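Grosano Main Street Business Association
Minutes of the General Meeting
September 30, 2018
Held in the back room, Womine Hall

Chair: Luminița Neagu
Minutes: Nuno Baptista

The meeting opened at 6:40 p.m. with a quorum of members present. Regrets were received from the bakery and from both accounting offices.

1. Agenda

Adopted as circulated, with the sidewalk sign item moved ahead of the parking item at the request of the hardware store.

2. Previous minutes

One correction. The minutes had the winter market running in January. It is in February. Adopted as corrected.

3. Business arising

The letter to the town about the broken streetlight at the Esteves building went out. No reply yet. Nuno will phone the works department and ask for the work order number.

The question of who holds the second key to the storage locker was left over from last time. The key is at the florist. Nuno has it on the list now.

4. Financial report

The operating account is in order and the bank statement was passed around. Two members have not paid dues for the current year and will get a second notice. The association's liability insurance came up for renewal and the premium has gone up by $315. Luminița asked whether another quote had been obtained. It had not. Members agreed to renew with the present broker so there is no gap in coverage, and to get a competing quote before the next renewal.

Motion to accept the financial report. Carried.

5. Shop Local card

The card has run through the summer with mixed results. The cafés and the bookstore report steady use. The clothing stores report very little, and the shoe store has stopped stamping altogether as customers did not know what the stamps were for. Discussion on whether to drop the stamp and go to a simple discount on presentation of the card. Several members do not want to commit to a discount through December, when they don't need one.

Agreed to keep the stamps until the end of the year, print a clearer explanation on the back, and look at the whole thing again in the new year. Reprint to be kept to the same colour so the old cards are still good.

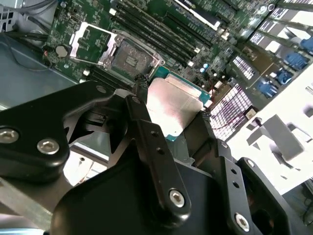
6. Sidewalk signs

The town's draft bylaw would limit each storefront to one sandwich board, to be taken in at closing. Members on the north side are fine with this. Members in the arcade are not, as they have no street frontage and rely on boards at the corner. The draft has no provision for them.

Luminița has spoken with the planning office and was told written comments will be accepted until council's second reading. Motion that the association write in support of the bylaw with a request that arcade tenants be allowed one shared directory board at the corner. Carried, one opposed. The member opposed asked that it be noted she does not want any bylaw on signs.

7. Parking

The time limit on Main is still two hours and enforcement is uneven. The hair salon has had clients ticketed during colour appointments. The hardware store would like the limit shortened in front of its loading door. There was no agreement on this. The chair suggested that the 40 stalls behind the hall be better signed, as visitors don't seem to know they are there. Nuno to ask the town for the cost of a sign at each end of the block.

8. Vacant storefronts

The Kiso unit has been leased. The tenant is expected to open before Christmas and will be invited to join. The former travel agency is still empty and the windows are papered over. The landlord has been asked if the school may put student artwork in the windows and has agreed in principle, provided nothing is fixed to the glass with tape.

9. Winter market

Set for February in the hall, with outdoor tables if the weather allows. Space for 20 vendors. Association members get first choice of table until the end of November, then it opens to others. The table fee stays the same as last year. The complaint about the coffee line blocking the side door was discussed, and the coffee table will go at the stage end this time.

Extension cords have to be brought by the vendor. The hall will not lend theirs again.

10. Other business

The bookstore asked that meetings start later in the run-up to Christmas. Agreed to 7:15 for the November meeting only.

The website still lists the old executive. Nuno to fix.

Adjourned at 8:25 p.m.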